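Chapter 4
Sorting Before Spelling

What you need for this chapter: a table, a set of letter blocks, a tray or tub, a pencil. Time – 2 short sessions, best done before lunch. Read section 3.6 again if the words "attribute" and "category" have gone fuzzy.

Chapter 3 ended with shapes on cards. Flat things, one feature at a time. Blocks are harder. A block has six sides and it can show you a colour, a letter, a number or bare wood depending on how it lands. So a child who sorted cards with no trouble may stall here. Normal. Let them stall a bit.

Old sets, new sets, sets with pieces missing – all fine. The Gindix nursery ran this whole unit on a mixed box with two alphabets in it and no complete one. The Namgate workbook asks for a full matching set, ignore that.

Tip the blocks out. Spread them with a flat hand so none are stacked. Don't turn any over yet.

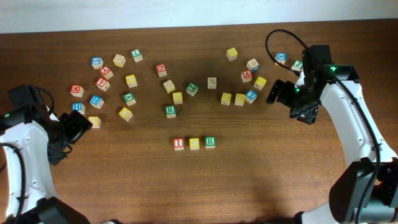 4.1 Starting from a muddle

Red, blue, green, yellow, plain wood. Letters and numbers mixed in together, a 5 and a 6 in among the M, Q, R and L. Two blocks with H showing, both blue. Gaps between some, others bunched up. This is the state you want at the start. Resist tidying.

First question to put to the group: what goes with what? Then wait. Most will go for colour, as it can be seen from across the table and needs no reading. A few will pull out the numbers. One or two will go for "the ones near me", and that counts as a sort too, so write it down.

Write the rule on paper in the child's own words. "All the reds." "Ones with a number." Keep the paper, you'll want it in 4.4.

Things to watch for:
Changing the rule halfway. Starts as colour, ends up as letters. Very common.
Leaving the plain wood ones out. Ask where they live.
Making a row or a tower. Not sorting, but let it finish.
Turning a block over to make it fit. Clever! See next section.

4.2 One block, more than one answer

Here is where the rule gets tested. Pick up any block and show two sides of it. Ask which pile. Then turn it and ask agian.

Pairs work well for this. One child holds the block still, the other walks round the table and calls out what they see. Then swap. They'll disagree, and both be right, and it's worth stopping the whole group to hear it.
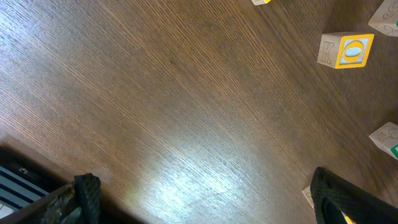

Fig. 4.2 Plain wood with a K on one side, yellow and light blue with an O on the next.

So is it a K or an O? Is it a yellow block or a plain one? Ķēniņš, the reader used in some of our partner schools, settles it by saying only the top face counts. Quick, tidy, easy to mark. We don't do that in this book, at least not until 4.5, because the argument is the useful part. Let each group make its own rule and stick to it for one full round.

Cut letters and raised letters feel different under a finger. Try a round with eyes shut – trace it, say it, then look. O is easy. K takes longer. Expect S to get called a number.

4.3 Putting away as a sort

Clearing up is part of the lesson so leave ten minutes. One colour called at a time, into the tub. Then whatever is left over, and there is always something left over, the child decides and says why.

Navel bags (the drawstring type) do for storage if the box has split. Label on the outside, a word and a drawing.

Before you go on to 4.4, check that each child can:
say a rule out loud
keep to it for a whole round
find a block that breaks it

If the last of these is shaky repeat 4.2 with fewer blocks. No need to redo 4.1 aswell.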